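The pale tables at Irkcombe

We have 14 of these tables at Irkcombe now, four of them in the upstairs room with the grey carpet, and I've grown so fond of the tops that they get a page of their own. If you like wood grain, come in and have a look!

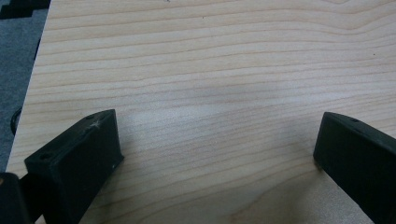
Pale wood makes such a difference to a room on a dull February afternoon. Our old tables from Jerley were nearly black and soaked up every bit of light we had. With these you get a soft sheen, and on this one the lines sweep round into a lovely big arch at the upper right, like contours on a map.

I wipe them down with a barely damp cloth and then a dry one, always along the grain. It takes me 49 minutes to do the lot (yes, I've timed it).

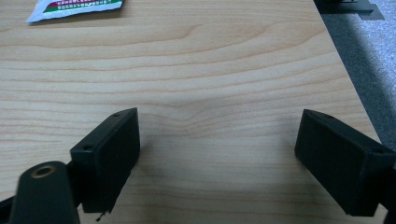 The dry cloth matters more than you'd think, as streaks show up terribly once the lamps are on. I use old cotton pillowcases, cut up small. 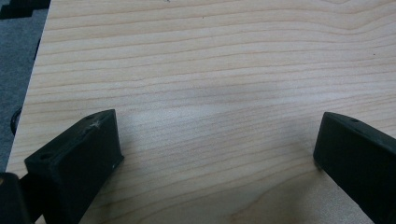

Wavy grain right across the top, with the grey floor just beyond the left edge.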